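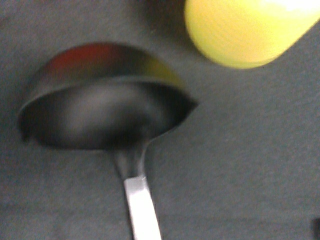

Kiri Lockyer

Naidu Course Notices

Release notes and data card, 06/03/2019

Contents

Naidu is a set of 147 short course descriptions from evening and weekend classes run by two adult education centers, Wesau and Ustwood. Each one is the text printed in the center's course guide, along with a few fields added afterward. The set was put together for people studying how classes are advertised to adult learners, and it is small enough to read in an afternoon.

Of the 147 notices, 76 come from Wesau and 71 from Ustwood. All of them are in English. Language classes sometimes have a line or two in the language being taught, and those lines were left in.

Files

notices.csv – one row per notice
subjects.csv – the list of 13 subject codes and what each covers
changes.txt – corrections made after the first release

Fields in notices.csv

id: a number, kept the same between releases
center: W or U
title: the course title as printed
text: the full notice, with line breaks removed
subject: one code from subjects.csv
sessions: number of class meetings, blank if not given
fee: in dollars, before any discount
level: beginner, some experience, or open

How the notices were collected

Both centers gave us the word processor files for their printed guides. Bevan Maihi split them into single notices with a script, and I read each one against the paper copy. Phone numbers, room numbers and teachers' names were taken out of the text and replaced with PHONE, ROOM and TEACHER. Spelling mistakes in the originals were kept.

Subject codes were given by the two of us separately. Where we disagreed we talked it over and picked one. Most of the disagreements were between "home and family" and "practical skills", and a user who doesn't need that split can merge the two codes without losing much.

Known problems

The Ustwood guide lists fees for members and non-members. Only the non-member fee is in the file.

Several Wesau courses run twice with the same text. These were kept as separate rows with different ids, so check for repeats before counting words.

The level field is our reading of the notice. Few notices state a level outright – "no experience needed" was coded as beginner, and silence was coded as open.

Canceled classes are still included. Neither center could give us a full list of what ran and what didn't, so the set should not be used to study enrollment.

Changes in version 2

Fees fixed in four rows where a discount had been entered by mistake. The subject code for driver education was folded into "practical skills". Stray quotation marks were removed from the title column, which had been breaking the import in Andonine.

Use

Free for teaching and research. Please name the set and the version number. The next release is planned for September and will add the summer guide from Wesau if the files reach us in time. Corrections can be sent to either of us with the notice id in the subject line.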